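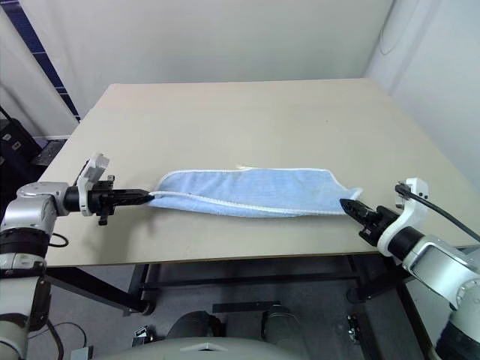

### 3.2 What people did with the peppermint tea

I'll admit I went into this part expecting the capsules to win. We'd asked 100 adults with regular bloating to try either peppermint oil capsules or plain peppermint tea after their evening meal, and Oda Nordin (who ran the phone calls from Skanitz, bless her) rang each of them in October to ask how they were getting on. That gave us 371 diary pages to read, some of them very hard going!

The tea drinkers stuck with it far better than I'd guessed. Only 3 gave up, while 19 of the capsule group stopped early, mostly grumbling about heartburn. Whether the tea did much for the bloating itself is harder to say, as we had no dummy tea to compare it with and a warm drink after supper may be pleasant enough on its own.

The scores come with a caution from me. Marit Rustad and I scored the diaries separately and didn't always agree on what "a bit better" meant, so we took the lower score each time. Holger Eklund would have averaged them, and we're still arguing about it.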